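Workshop notebook, Rarstead bench room
June
Entry by Reet Kivi. Copies to Helju Petrauskas and Vija Jaunzems.

Subject: work table, surface condition and refinishing schedule

Continued from the previous entry. The stain near the south end has been left as it is for the time being. Helju asked that no further sanding take place until the finish has been settled, and that instruction stands.

8:15. Room opened. Table cleared of the sample trays and the Florker clamps, which were moved to the lower shelf. Surface wiped with a barely damp cotton cloth, then with a dry one. Left for an hour with the door closed.

9:20. Surface inspected by hand and by eye. The grain is close and even over most of the top. Towards the middle it bends a little, and the darker tan streaks are more noticeable there than at the ends. These streaks were queried in the last review. They are in the wood and they do not catch a fingernail. I would ask that they not be recorded as scratches again. Vija's chart of the top has been corrected in pencil and initialled.

One true scratch was found, running with the grain on the window side. It can be felt but is shallow. Two dents at the north end, both old and both already on the chart.

9:50. Finish trial. Four test patches were laid out on the offcut from the original board. The table itself was not used. Patches as follows.

Patch A: Gumitano hard oil, one coat, wiped off after 10 minutes.
Patch B: Gumitano hard oil, two coats, second coat to follow tomorrow.
Patch C: Eder matte wax over bare wood.
Patch D: untreated, for comparison.

Patch A has deepened the colour more than expected and brings the streaks forward. Patch C is nearer to the present colour of the table and keeps the soft sheen, but it marks easily when a wet mug is set down. The mug test was done twice with the same result. Patch B to be judged when both coats have cured.

Baiba Lukoševičius came in at 10:40 and looked at the patches beside the window and again under the ceiling lights. She prefers C for appearance and B for daily use, and she noted that people lean on this table, drag boxes over it and eat lunch at it, whatever the sign says. Her view is that the finish should be chosen for the use the table gets. I have recorded this as a recommendation. The decision rests with Helju.

11:30. Glare. The complaint from the morning group was that the middle of the top is hard to look at when reading fine print. I sat at all sides of the table with a printed data sheet. The print was least comfortable from the north side. With the blind half down the sheet could be read without trouble from every seat. A matte finish would be preferred on this ground as well, and Patch A should be set aside unless the second coat on Patch B dries duller than the first.

Materials used were drawn from stores under job 768. Remaining in the Gumitano tin: enough for the second coat on Patch B and not enough for the full top. Lowri Pugh has been asked to price a new tin and a spare pack of grey pads, Florker or equivalent. Oil-soaked cloths were laid flat outside to dry and then placed in the metal bin with the lid on. Please do not put them in the ordinary garbage.

13:10. Top inspected again before treatment.

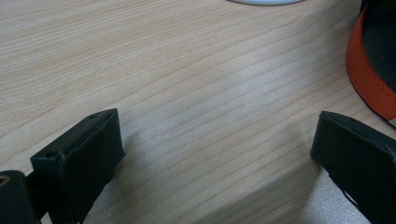
Table top before refinishing. Grain and tan streaks near the centre.

The paler patch across the middle is light falling on the surface and should not be charted as wear. The colour should be compared with the offcut itself, held on the table in daylight, and any difference written on the chart.

13:45. Moisture reading taken at both ends and at the centre. Readings agree closely and are entered on sheet 69 in the binder. No reason to delay on that account.

Outstanding:

Second coat on Patch B, tomorrow before 9:00. Reet.
Repeat the mug test on Patch B once cured. Vija.
Decision on finish. Helju, after seeing all patches together.
Price for new tin and pads. Lowri.
Blind cord on the window side is fraying and should be replaced before somebody pulls it down. Not yet assigned.

The table may be used in the meantime with the felt mats under anything heavy. Tape is not to be applied to the surface. The last lot lifted fibres at the north end, and they had to be laid back down with a burnisher.

14:30. Offcut stored upright behind the door, patches facing the wall. Room closed.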